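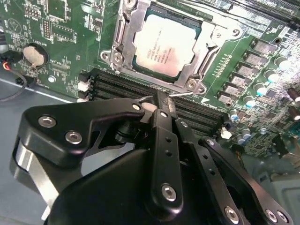
Datasets > Broadcast > Brosura

# Brosura – free-to-air channel scans

Brosura is a growing set of DVB-T2 channel scans from rooftop and loft aerials, and we love adding to it! It holds 700 scans from 24 transmitter areas, Drirnberg included, all in plain CSV.

## Columns

mux, frequency_khz, signal_db, quality, service_name

Blank quality means the tuner gave no reading – please don't treat it as zero. 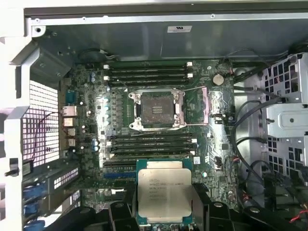
*Xeon processor above the open socket.*

## Getting started

Unzip, then run `brosura load scans/`. It needs 3 MB of disk space. New scans go in every November, so do send yours!

Related
Prarnura – aerial gain tables
Farahani – programme guide parser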